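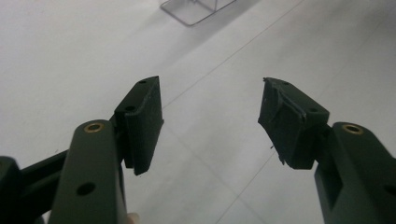

Ultar respondió que el filtrado por apertura de pinza no sirve si antes no se recalibra el cero, y que con 471 demostraciones el efecto se nota en la validación.

Mi duda es anterior a eso. Entreno una política de imitación con demostraciones de pinza manual. La almohadilla derecha tiene el recubrimiento roto y deshilachado; la izquierda apenas muestra un roce. ¿Descarto los episodios grabados así o los dejo como variación visual?
Tremar

Suwannarat
No los descartes sin medir. Separa los episodios por estado de la almohadilla, entrena 2 políticas con la misma semilla y evalúa cada una con 18 ensayos por objeto. Si la diferencia queda dentro de la varianza entre semillas, conserva todo. Ojo: el desgaste cambia también la fricción, y eso no lo corrige ningún aumento de imagen.

Varkdale
cambia la almohadilla y listo

Ultar
Añado a lo mío: registra el cambio de almohadilla en los metadatos. El cero se toma con los dedos cerrados, y un borde levantado puede desplazarlo. Yo lo repito cada 10 episodios. En noviembre subo el script.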